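3.2 Grooming items and small open containers

The second group of household items covers the things kept on a dresser or bathroom shelf: hairbrushes, combs, hair ties, clips and the small containers that hold them. In the Lesham survey these items made up 465 of the 2,000 placements coded, a larger share than stationery and a smaller one than kitchen utensils. They were treated separately because their storage differs from that of the other groups. A spoon or a pencil has a conventional compartment in most homes. A hairbrush usually does not, and the placement chosen for it varies between households and, in 12 of the homes visited, between members of the same household.

Containers were coded by height, wall type and opening. Wall type had two values, solid and slotted. Slotted baskets were coded separately after the pilot in April, in which respondents gave visibility of the contents as a reason for choosing them. Opening was coded as narrow if a brush head could not pass through it without being turned. The tabletop task used a hairbrush and a small white slotted basket of cylindrical form, set out on a white table (Figure 4a). 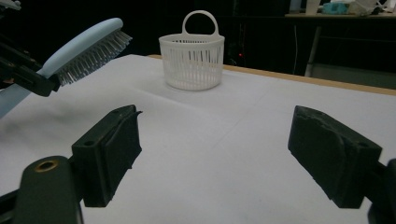 Quintero objected at the coding stage that a basket of this kind is not storage at all, since anything taller than the rim is merely parked in it, and asked that the category be renamed "holding." The objection was considered and the category name was kept. Respondents used the word "put away" for a brush left standing in an open basket as readily as for one shut in a drawer, and the scheme follows respondents' usage wherever the two conflict. The distinction was preserved in a secondary field, coded as enclosed, partly enclosed or exposed.

Orientation was the second variable of interest. Three values were assigned: head up, head down and flat. Head-up placement was the most frequent in open containers, and flat placement in drawers. Head-down placement was uncommon and was associated with narrow containers, in which the handle was left projecting so that it could be reached. The reasons given for head-up placement concerned the bristles. Respondents mentioned hair and dust collecting at the bottom of the container, and several referred to bent pins.

Bristle type complicates the coding. Brushes with long, widely spaced pins occupy more of the opening than the outline of the head would suggest, and they catch on neighboring items when withdrawn. Combs and hair ties stored in the same container are often lifted out with them. Entanglement of this sort was recorded in 108 retrievals. It was more frequent with slotted walls than with solid ones, although the two container types were not matched for diameter and the comparison should be read with that in mind. The brush in Figure 4b has long thin pins with rounded tips and a handle that narrows at the waist and widens again toward the end.

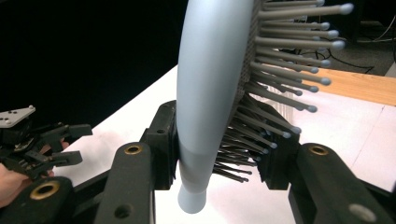

Does the shape of the handle affect where a brush is kept? Only weakly in these data: flared handles were found in open containers slightly more often than straight ones, and the difference disappeared when drawers too shallow for any brush were excluded.

Figure 4. Items used in the tabletop task. (a) Hairbrush and slotted basket. (b) Hairbrush, showing pins and handle.

The Foltard checklist, from which the present scheme was adapted, has no field for orientation and treats all personal care items as one class. Applied to the Lesham records, it assigns the same code to a brush lying flat in a drawer and a brush standing in a basket. For an inventory this is sufficient. For a study of how items are returned to their places after use, it removes the variable that respondents themselves raised most often.

Two limitations apply to this group. Electric appliances such as hair dryers were excluded, although in many homes they share a container with brushes and determine its size. Travel bags were coded as containers only when they stood open at the time of the visit. The Skumolent records, which include both, are being recoded under the present scheme and are not reported in this section.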